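Projects > Droltier > Progress reports > Period 2

Search this site Enter keywords Go

Droltier home-tidying kit: progress report to Holtance
11 Jun 2023

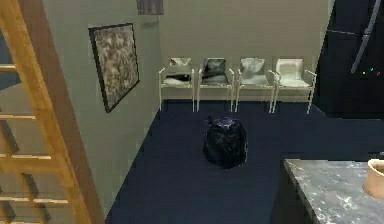

Short version: the simulation half of the evaluation is done, hardware half is late. We ran the Droltier pick-up package through 700 simulated episodes since the last report, all in furnished rooms, all with the "take out the trash" routine. Overall finish rate 86 percent, against the 89 we wrote in the plan. Close, not there. The room with the black bag standing out on dark blue carpet is the one that cost us most, the detector keeps losing the lower outline of the bag where it goes into shadow. Same routine on pale flooring: 94 percent. So we know where the gap is.

What we did
- Installed kit software, two clean installs, one bad one (license key expired mid-setup, vendor reissued it next day)
- Wrote our own scoring script. The one shipped with the kit marks a grasp as "done" even if the bag gets dropped in the doorway. Not usable for a purchase decison.
- Swapped wall colors, floor colors and lighting. Wall color made no difference worth reporting.
- Ran the Drasero planner next to the stock one. Slower to start, fewer bumps into chair legs. We'd like to keep it.

Problems
Documentation is thin. The section on soft objects is three pages and half of it is about towels. Support answers fast but mostly points back at the same three pages. Also the room editor crashes if you move a hanging lamp and then hit undo, reported in April, still open.

Glossy plastic is still a headache. Highlights on it get read as a separate object in some runs and the planner then goes for the highlight. Vendor says a patch is coming, no date given. We did a workaround with a depth threshold, works ok, wouldn't want to ship it.

Hardware
Uchida wrist adapter arrived with the wrong bolt pattern. Replacement ordered, paid for out of the spares line, no change to total budget. Bench tests can't start untill it's here.

Next
1. Rerun dark floor set with patched detector, or with our workaround if no patch
2. Fit adapter, start bench tests with real bags, light ones first
3. Draft the buy / don't buy note for Holtance. Leaning buy, on condition the scoring script gets fixed

Need from you: OK to extend the kit license one more term. Form was sent separately, please sign that one and not the older copy, the older copy has the wrong seat count.

Contact the project office | © 2023 Droltier evaluation project | Back to top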